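The Last Bus to Plinden

I'd missed the 5.40 by about as long as it takes to swear at a bus, so there I was on a Friday in March with a cold pie and three hours to kill in Bautista, where the only thing open was the op shop.

My aunt reckoned you could tell a town by its op shop. Bautista's had a whole wall of jigsaws, 3,000 pieces, every box taped shut, and a woman at the counter who looked at my pie and said I could finish it inside if I kept away from the curtains. So I did! I sat on somebody's old piano stool and she told me about the dance hall at Plinden, and how she'd gone every week for a year hoping a particular fella would ask her.

"Did he?"

"He asked my sister," she said, and went back to pricing teacups.
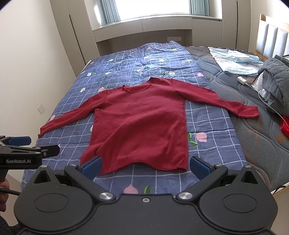 I was going to Plinden for a dance myself, sort of. It was my ex-husband's sixtieth, in that same hall, and I'd told everyone I wasn't nervous. I'd packed and unpacked all week. Black makes me look like the caterer, and in the end it was the red jumper that got laid out on the blue flowery quilt while I stood over it with a cup of tea, having a good long argument with it. The jumper won. It was in my bag now, rolled up round a bottle of wine.

"What colour did you wear?" I asked her. "To the dances."

"Green," she said. "My sister wore red."

She let me change out the back, behind the curtains I'd been told to keep away from, and she wouldn't take any money for the earrings.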